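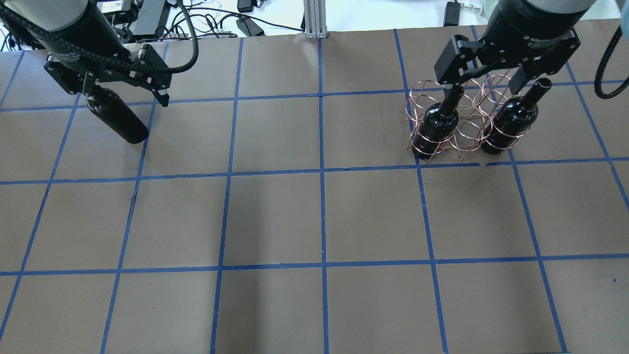

Two arms and a wine rack on the taped work surface at the Helwood laboratory.

Helwood Expands Collection of Two-Arm Handling Examples

The Helwood laboratory has added bottle racking to the set of household tasks it records for Griltora, a learning system intended to let robots handle everyday goods with two arms. Recording began in October and is carried out with Brulilley, which is responsible for reviewing the data before it is used for training.

The task is simple to state. Dark glass bottles and a wire rack are placed on a paper-covered table, and the arms are guided through the work of picking up a bottle by the neck and bringing it to an open place in the rack. Each attempt is saved as one example, together with the views from several cameras and the positions of both arms. The collection now holds 1,222 examples of this task.
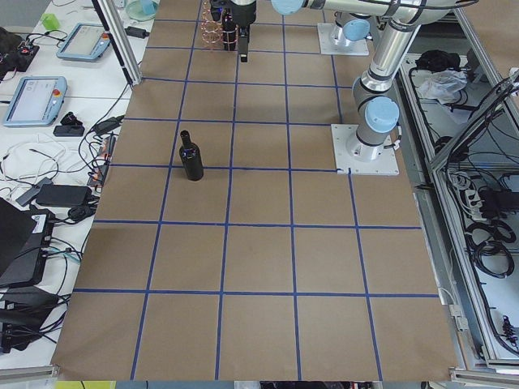
Blue tape divides the table into squares, and the starting positions of the rack and the bottles are set by square. Operators work from a printed schedule that moves the objects between examples, so that the system does not learn to expect a bottle in one fixed spot. The schedule also changes the angle of the rack and the order in which the bottles are taken.

According to Cyrill Egger, who directs the recording program at Helwood, bottles were chosen for the demands they place on the grip. "The neck is narrow, the weight is low in the body, and the glass is smooth," Egger said. "A small error at the start of the lift becomes a large one at the rack. We want the system to see how a person corrects for that."

The rack adds a difficulty of its own. Its rings are made of thin wire, and a bottle that arrives at the wrong angle can push the whole rack across the paper. Written guidance for operators asks them to slow down over the last part of the movement and to back away and try again if the bottle touches a ring too early. Such second tries are kept in the collection and marked, provided that the bottle is finally placed.
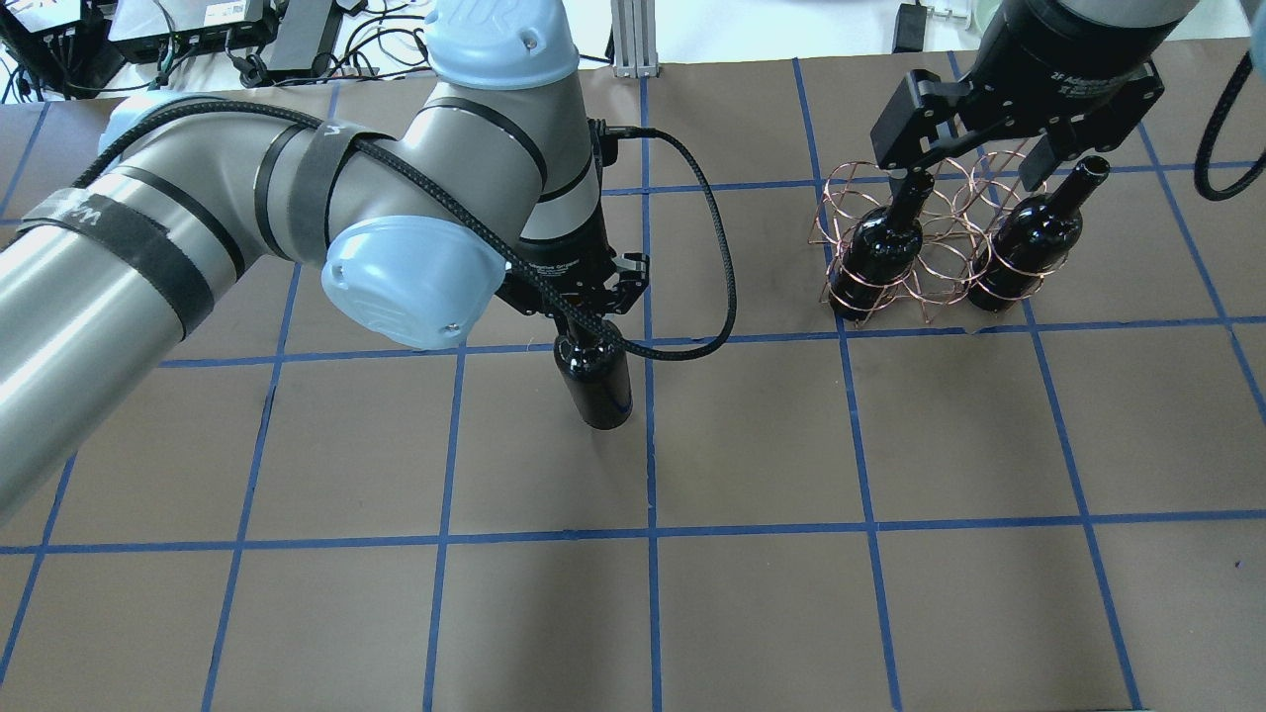 Suryani Sitompul takes the view that the marked second tries may prove the most useful part of the set, and told a Monday meeting of both groups that earlier collections had suffered from being too clean. Sitompul asked that failed attempts also be stored, in a separate group, and that the reason for each failure be entered by the operator on the same day. Helwood has agreed to the request.

Review at Brulilley takes place in 2 stages. In the first, files are checked for missing camera views and for gaps in the arm records. In the second, a reviewer watches the example from start to finish and gives it a score from 1 to 5. Examples that score below 3 are left out of training but are not deleted.
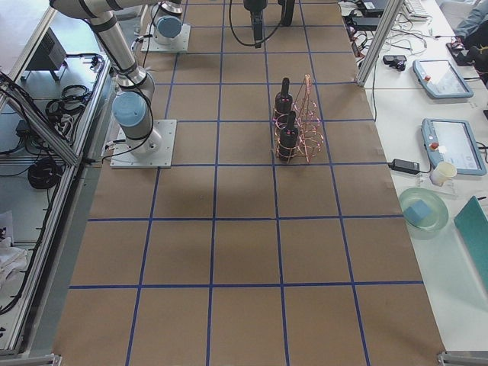
The same table layout will be used for the next group of tasks, which will allow results to be compared without a new round of camera adjustment. Operators who have completed the bottle sessions will receive a short refresher before the change, and the written guidance will be updated to cover objects with handles and lids.

Access to the bottle examples is at present limited to staff of the two partners. Requests from outside research groups may be sent to the Griltora project office at Helwood and will be considered once the second stage of review is complete.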